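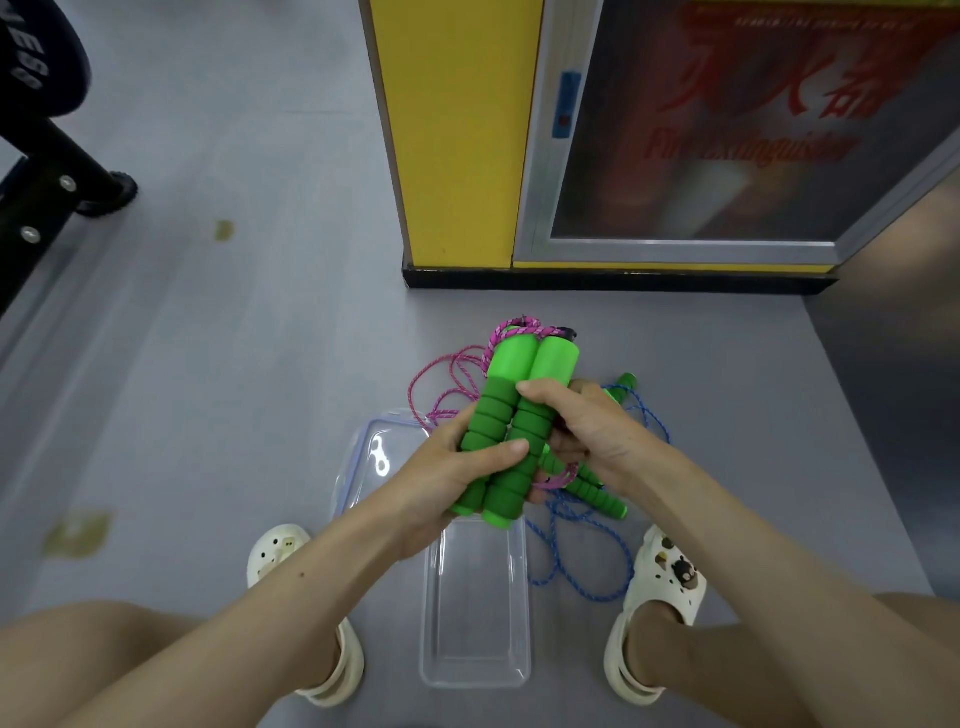 Duvusmont Free Chapel Union

The Duvusmont Free Chapel Union is a Protestant association of small congregations in the Duvusmont valley. It has 3,326 members in the towns of Hako, Rothe and Pilby and in the farm villages between them. The main office is in Rothe, next to the oldest chapel.

History

The union began when the chapels of Hako and Rothe decided to share one pastor. Pilby joined later, after a long discussion on baptism, and it keeps its own practice until today. Adults are baptized there in the river – in the other towns a basin inside the chapel is used.

Organization

Every congregation elects its elders for a period of four years. The elders meet each February in Rothe, where they approve the budget and the list of preachers. The largest congregation is Rothe with 832 members, and the smallest is a village group of 178.

Worship

The Sunday service lasts a little more than one hour. It has two readings, a sermon and free prayer. Singing is mostly without instruments, from a hymnal with 236 songs. The Lord's Supper is held once a month, and guests from other churches may take part.

Sunday schools exist in all three towns. The one in Hako also gives lessons in the valley dialect.

Last updated: 6 October 2025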